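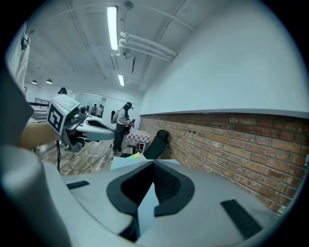
Tindomside Workrooms
Room safety checklist: long room, first floor
Date of check: 16th May
Completed by: building safety lead, Dramadine Lettings
Room in use during check: yes
Next full check due: August

How the answers work. OK means nothing to do. ACTION means something has to be put right and there is a comment saying what. NOTE means acceptable for now but worth knowing. N/A means the item isn't in this room. Please don't leave a line blank, even if the answer is obvious.

FLOORS AND WALKWAYS

Floorboards level, no lifted edges or nail heads
OK
Wooden planks, walked end to end in soft shoes. One board by the radiator moves slightly when you stand on the end of it. It was the same last time and hasn't got worse.

Floor free of trailing leads
ACTION
White cables lying in tangled loops across the boards. They need to be lifted, untangled and either run along the skirting or put under a cable cover wherever people have to cross. Tape is not to be used on these boards, it pulls the finish off. Covers are in the stock cupboard on the landing. Anything not plugged in should be coiled and put away.

Floor free of small loose items
ACTION
Yellow-green cloth on the floor near the base of the black mesh chair. Small, but a cloth on a plank floor slides when you tread on it, and it can get caught under a chair as well. Pick up and put with the cleaning things.

Walkway to door kept clear
OK
Minimum width we ask for is 900 mm and there was more than that. Keep it that way when the tables are moved. The tenant likes to shift the layout and that's fine, but the route to the door gets checked every time.

Spills dealt with, mop and bucket available
OK
Mop on the landing. The wet floor sign has a broken hinge and has to be leaned on something. Replacement ordered from Vurkudo.

TABLES

Tables stable, no rocking
OK
Both leaned on firmly at each corner. The table with the red-and-white checked cloth has a folded card under one leg, left by somebody. It works, but a proper screw-in foot would be better and we have spares.

Tablecloths not hanging where they can be trodden on or pulled
NOTE
Checked cloth is clear of the floor. It isn't clipped, and anyone leaning over the table or turning with something in their hands could drag it. Clips to be offered to the tenant. The cloth came from Baranauskienė, the linen shop downstairs, and they sell the clips too.

Table edges and surfaces free of splinters, cracks or sharp corners
OK
Pale blue tabletop checked by hand along the whole edge. A few scratches on the surface, none of them deep enough to catch skin or clothing. Corners fine.

Nothing heavy or breakable left near a table edge
NOTE
Fine at the time of the check, but equipment was in use and things were being picked up and put down throughout. Users asked to set things well back from the edge when they put them down.

Leads from anything on or held over a table kept clear of feet
ACTION
Same job as the floor leads above. Where a cable drops straight down from something that is being carried about, it wants enough slack to move and not so much that it gathers underfoot. Agree a tidy way of doing this with the tenant before the covers go down, or the covers will end up in the wrong place.

CHAIRS

Chairs sound, backs and seats secure
OK
Black mesh office chair by the brick wall: back firm, height lever works. Mesh not torn.

Chairs not left in walkways
NOTE
Chairs in this room tend to drift. When a chair isn't being sat on it should go under a table or against the wall. This matters more when someone in the room is wearing a headset or has their hands full. Mentioned to the people present and they were fine about it.

Maximum number of people in room displayed
ACTION
The notice says 50, which is the figure for the whole floor. This room on its own is lower. Office to print the correct one from the fire risk assessment and put it up by the door, and to take the old one down at the same time so there aren't two.

WALLS, GLASS AND DOORS

Brick wall sound, no loose mortar
NOTE
Some dust along the bottom course after sweeping. Pressed the joints and nothing came away. Check again in August. No fixings to go into the brick without asking, please – the last set of hooks took a corner off with them.

Glass at the back of the room marked so it can be seen
ACTION
Needs a line of dots or a band at eye height, and a second one lower down. The old dots have mostly peeled. This was an action last time as well and is now overdue. Bumped up to high.

Glass free of cracks and chips
OK

Doorway kept clear
NOTE
It's a natural place to stop and talk, and people do. No furniture or boxes there, so the line passes. Asked that people step into the room or out of it when others are coming through.

Door closes fully by itself
OK
Slow on the last bit but it latches. Tried it 6 times, latched every time.

Finger guard on hinge side
N/A

ELECTRICAL

Sockets and switches undamaged
OK
Plate to the left of the window is a little loose. Tightened during the check.

No extension lead plugged into another extension lead
ACTION
Couldn't follow every cable because of the tangle, so this can't be passed. Once the leads have been sorted, trace each one back to its socket and fill this line in again. Total load on any one extension lead to stay under 3,000 watts. That's on the label but the label is hard to read.

Portable equipment in date for testing
NOTE
Building's own equipment is in date. The tenant's equipment is the tenant's to have tested. They've been asked for a copy of their record and it goes in the room folder when it arrives.

Spare batteries and chargers kept off soft surfaces
OK
Spoken reminder given all the same. Tablecloths count as a soft surface.

FIRE AND EMERGENCY

Extinguisher in place, pin and tag present
OK
Gauge in the green.

Exit sign lit
OK

Emergency lighting tested
NOTE
Not tested during this visit as people were working. To be done early one morning before the room opens. Enter the result in the log on the landing and not on this sheet.

Room users know where to go if the alarm sounds
OK
Asked two people, both gave the right answer. Anyone wearing a headset needs someone near enough to tap them on the arm, as they may be slow to notice the alarm. The tenant has agreed to this and will add it to their own induction.

First aid box stocked
ACTION
Short of medium plasters and the eye wash is near its date. Restock from Vurkudo with the floor sign so there's one delivery.

GENERAL

Lighting good enough to work and walk by
OK

Room warm enough, air moving
OK
Window on the street side opens and stays open on its catch.

Bins emptied
OK

Cleaning things put away after use
NOTE
See the cloth, above.

ACTIONS FROM THIS CHECK

Glass marking – high, overdue. Dramadine to do.
White floor cables – high. Tenant to tidy, Dramadine to supply covers. Room can stay in use as long as the crossing point is cleared straight away.
Extension leads traced – follows on from the cables.
Occupancy notice – medium. Office.
First aid restock and floor sign – medium. One order, one delivery.
Cloth picked up – low, tenant.
Table foot and cloth clips – low, when someone is up there anyway.

Budget for all of the above is £400 including the cable covers. If the covers come out dearer than quoted, get the glass done first and come back to us about the rest.

Comments from the tenant, taken down at the end of the check: would like a second set of sockets on the brick wall side so that fewer leads have to go across the floor. Passed on to the landlord. It would need surface trunking, given what was said about the brick, and it won't be quick.

Copy of this sheet to the room folder, copy to the office.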